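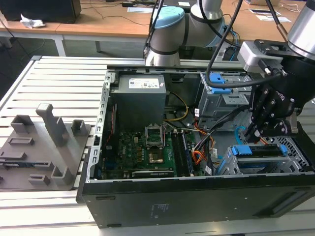 Cell 3, Nenberg: open tower on the slatted table, gripper above the drive area.

The report form had a box for cause and the box was two lines high. The author of the report, who was the second-shift technician, had filled both lines and crossed them out. What remained legible was "gripper" and "drive cable". The shift lead sent it back with a request for more detail, and the technician opened a blank page.

Fault report, Cell 3, Nenberg dismantling hall, Apr 15, 2025.

The cell takes desktop computers apart. The tower is laid on its side with the interior up. The first arm carries the fingered gripper and does the pulling. The second arm works from behind the case. Parts that come out go to the grey fixture plate on the left of the table. The sequence is written and scheduled by Rullitard, the control program, which also keeps the log.

At step 21 the gripper is to take hold of the data cable at its plug, close, and lift. At step 22 the arm moves clear. The log shows step 21 as complete. It shows step 22 as complete. The plug was still in the drive.

The technician stopped there and read the three sentences again. They were correct. They did not say what it had been like to stand at the guard rail and watch a computer case begin to travel across a table.

The gripper had closed on the cable and not on the plug. The fingers reported contact, which was true. The arm lifted, the cable went tight, and the case came with it. It moved a hand's width along the slats with a noise like a drawer being forced. The force limit on the first arm should have tripped. It did not. The case tipped up at the drive end and stayed up, held by the cable, while the second arm began its own approach from behind, on schedule, towards a case that was no longer where the schedule had it.

The technician pressed the stop.

Both arms halted. The case hung at its angle. The stop holds the arms where they are and holds the gripper closed, so that nothing is dropped. The technician had taught this to new starters and had never before wanted it to be otherwise.

Time from first movement of the case to stop: 3 seconds. No injury. No contact between the second arm and the case. Gap at rest, measured afterwards with a steel rule: 22 millimetres.

The force limit was checked first. It was set at 81 newtons. The cell sheet taped to the cabinet gave 21. The technician photographed the screen, then the sheet, then the screen again with the sheet held beside it. The change record showed that the limit had been raised in March, during the trial of the Prustier drive cages, which were stiff and would not come out under the old figure. The trial had ended. The cages had gone back in their crate. The limit had been given a comment in the settings file, and the comment said "temporary".

The initials after the comment were the technician's own.

There was a minute in which the page stayed as it was. The hall fans ran. In the next cell a screwdriver head went down, turned, came up and went down again.

The technician remembered the day quite well. The cage had jammed four times before lunch. The limit was raised, the cage came free, and somebody on the line clapped. A reminder was to be set for the end of the trial. The technician looked for the reminder now and found it, in the maintenance list, marked as done. The system closed all open reminders when a trial was closed. It had closed this one with the others.

Cause 1. Grasp point on flexible cable taken as grasp point on plug. Rullitard accepts finger contact as proof of hold and does not check what is held.

Cause 2. Force limit on first arm left at trial value. Raised by the author of this report. Not restored by the author of this report.

Cause 3. Reminder closed automatically with the trial.

Actions taken. Limit restored to sheet value and tested against the Tiwari load block, tripping on every pull. Case lowered by hand guide with power to the second arm isolated. Cell locked out. Key with shift lead.

Actions requested. Limits to be read back against the cell sheet at each start-up, and the cell not to run if they differ. Step 21 to confirm that the plug has moved before step 22 is released. Reminders on safety settings to be closed by a person.

The form asked whether the author wished to add anything. The technician typed that the case had been heavier than it looked, deleted it, and signed.

The shift lead read the page standing up, went back to the second cause, and asked whether the other cells had been used in the trial.

"Two of them," the technician said.

They took the cell sheets down from the cabinets and went to look.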